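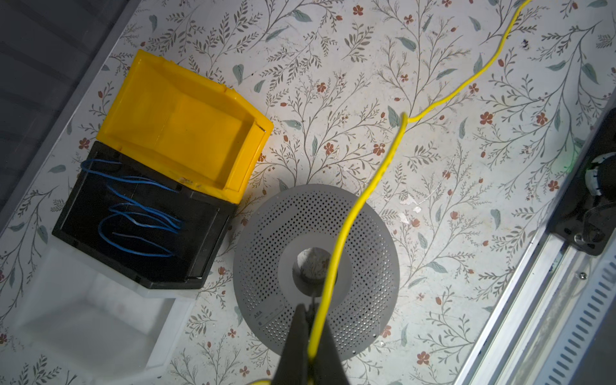 Figure 2. Wrist view during the wire task at the open day. The gripper holds a yellow wire over the perforated disc; yellow and black bins at left, with blue wire in the black one.

4. The Open Day Demonstration

4.1 Setting and schedule

The demonstration ran in August in the front workshop at Brollside, as part of the site's yearly open day. Doors opened at 10 a.m. and closed at 4 p.m. We had one table, one arm, one operator at a time. Two other groups shared the room, so space was tight and the noise level was higher than anything we had in the lab sessions of Section 3. Visitors came through in guided groups, with gaps between them that we used for resets and, when possible, for lunch.

The plan was to repeat the lab protocol without changes. That did not survive the first group. The lab protocol has the operator silent during a trial, and people at an open day ask questions while the arm is moving. We dropped the silence rule before the second group arrived and noted it in the log. All results in this section are therefore from talking operators and should be read next to Table 1 with care.

4.2 Task and materials

Wire handling, same as before. Operator guides the arm by remote control, closes the gripper on a single wire, lifts, moves, releases in a bin. Success means the wire ends up inside the bin the visitor named, with no help from a human hand. A drop onto the table is a fail, even when the wire could be picked up again. This is stricter than the rule in our lab runs, where one re-grasp was allowed. We wanted something a visitor could judge without a rule sheet.

Wires were plain insulated hookup wire. We kept the bins small and in different colors so that people at the back could follow along and so that instructions could be short: "yellow one", "black one". Wire color and bin color do not match on purpose. In pilot runs, matching colors made visitors assume the system was sorting by itself, and we spent more time correcting that than running trials.

The table covering was a floral cloth. Busy background, thin stems in the print, which matters for a wire task — a thin curved line on the cloth can look a lot like a thin curved line above it, at least at low resolution. Our lab sessions used a plain gray mat. We treat the cloth as part of the condition and come back to it in 4.5.

The round perforated disc (Figure 2) gave us a second kind of background. Its grid of small holes is regular where the cloth is not, and a wire crossing it is easy to see for a person but produces a lot of false edges in the tracker we describe in Section 5. We did not fix the disc in place. Operators were told to leave it alone, visitors too.

4.3 Operators and visitors

Three operators took turns. Bit-na Oh ran the morning block and trained the other two the evening before. Each had at least two hours on the arm prior to the event. No operator worked more than 13 trials in a row, a limit we set after the lab runs showed a clear rise in drops late in long blocks.

Visitors were not test subjects in any strict sense. They picked the bin, asked what they wanted, and a few of them were offered the controls for a short try. Those tries are not included in any number reported here. We collected no names or ages. A printed notice at the door said the table was being recorded and gave a contact for questions; staff repeated this out loud to each group.

The seventh group was a school party and was larger than planned. We split it in two and ran the same trial list for both halves. The halves are pooled in the analysis.

4.4 Procedure

Each group saw the same sequence. Short spoken intro, under two minutes. One trial by the operator with no commentary asked for. Then trials on request, with a visitor naming the target bin before the gripper closed. Then questions. If the group was still standing there, more trials.

Resets were done by hand between trials. The person doing the reset returned the wire to a start area but did not straighten it. We think this is the biggest difference from most earlier setups, including our own first one, where wires were laid out straight by a jig. A wire that has been handled a few times carries bends and small kinks, and these change where it goes once lifted. The free end swings or stays out to one side. It drags. Operators learned to wait for it.

Recording started when the intro ended and ran until the group left. The wrist camera was on for all groups. The overhead camera was supplied by Declercq on loan and failed twice, both times from a loose connector, leaving us with no top view for parts of two groups. We fill those parts from the wrist view only and mark them in the data release. Time stamps between the two cameras drifted a little over the day and were re-aligned afterward using the gripper close event.

4.5 Observations

We report observations here and leave the measured results for Section 6.

Grip location. Operators tended to grab near whichever part of the wire was closest to the gripper at rest, not the middle. With a grip near one end, the long free part extends ahead of the fingers and can cross several objects at the same time. Figure 2 shows a case like this: the wire runs up from the fingers past the middle of the disc, kinks once and continues on toward the upper right, out of view. From the wrist camera alone there is no way to know where that end is. Operators who had the overhead view on their screen looked at it more in these cases, going by their own reports.

Occlusion by the fingers. The two fingers are wide and dark and they take up much of the lower part of the view. The short piece of wire behind the grip is mostly hidden. In lab work we ignored it. On the open day it caused trouble, because the hidden piece sometimes hooked over a bin rim and pulled the wire free on the way up. We now log rear slack as its own field. Stosaris, who make the finger blanks we cut down for this study, offer a narrower type and we plan to test it, though a narrower finger gives less contact on a round wire and we expect some loss in grip.

Tangles. Wire already in a bin changes the task for the next wire. Releasing onto an existing tangle was fine in most cases. Picking from one was not. We had planned to show picking from the tangle as a final trial for each group and gave up on it after group two, when six attempts in a row lifted more than one strand. Visitors enjoyed those failures quite a bit, which we mention since it affected the operators: they became willing to try riskier grips when people were laughing with them. It shows in the logs as shorter approach times.

Talking. Operators slowed down while answering questions. They did not stop. Bit-na Oh's comment in the debrief was that the hand keeps going but the eyes go to the visitor, and the drops come in that gap. We can't confirm this from the recordings, as we had no camera on the operator, and we would add one next time.

Background. The tracker lost the wire more often over the cloth than over the gray mat. Operators did not report the same problem. Two of three said the print did not bother them at all and one said the disc did, "because the dots crawl when the camera moves". We had not thought of the disc as hard for people, only for the software. Worth a proper test.

Light. The workshop has windows on one side and the light on the table changed through the day. Translucent bins were the worst for this, their walls turn pale and hazy and the rim is hard to place. By afternoon operators were asking visitors to choose one of the solid colored bins. This biased the bin choice and we correct for it where we can.

4.6 What visitors asked

Staff wrote questions down after each group, from memory, so the list is partial. The most common was whether the arm was moving by itself. The answer is no, and we said so in the intro, but the question came anyway. Next was why wires, of all things. Several visitors who worked in assembly had strong views here and told us that routing a wire is the part of the job nobody has managed to hand over. One asked for the success rate before we had computed it. We gave no number.

A few people wanted to know what happens to the recordings. They are stored on the Brikico server under the terms in Appendix B, with audio removed prior to release. We should of had this on a card to hand out.

4.7 Deviations from protocol

For completness: silence rule dropped after group one; tangle picking dropped after group two; school group split and pooled; overhead view missing for parts of two groups; bin choice steered in the afternoon. The start area was also moved closer to the arm once, at noon, to make room for visitors at the far side of the table. Trials before and after the move are labeled separately in the release and are compared in Section 6.3.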